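# The Last Polish

The steel ball on Sze-wing Hsiao's bench is the second one she has finished this month. It is going to a hotel in Kormont, where it will hang over a staircase with 35 others of different sizes. Each one is polished by hand at the end, after the machine work is done.

Hsiao rents two rooms above the old Clusen bakery. The front room is for grinding and is loud most of the day. The back room is for finishing and packing, and she keeps the door between them shut. A single scratch at this stage can mean going back three grits.

She wears gloves for all of it. Skin leaves marks that show up a week later as dull patches, and a customer will find them before she does. Her heavy pair is for lifting and turning. For the final wipe she changes to thin cotton ones and uses a fresh cloth, folded in four, always in one direction. 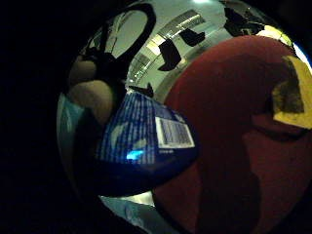
The hardest part of the job is seeing the surface at all. A good mirror finish shows you the room and very little of itself, so Hsiao looks at the reflections. Straight edges bend into curves across the ball, and the curves should run smoothly. If one has a kink in it, there is a low spot underneath. Labels and barcodes are useful too, she says, as the thin lines show up a ripple that a blank wall would hide.

Packing takes her close to an hour. Tissue goes on first, then a padded bag, then a box with foam corners from Trastness. She gave up on bubble wrap after a shipment to the Wu gallery arrived in October with rows of faint rings on it. That order had to be done over, and she paid the freight both ways.

The hotel pieces leave at the end of the summer. She has a smaller ball waiting on the shelf in the front room, still gray from the grinder.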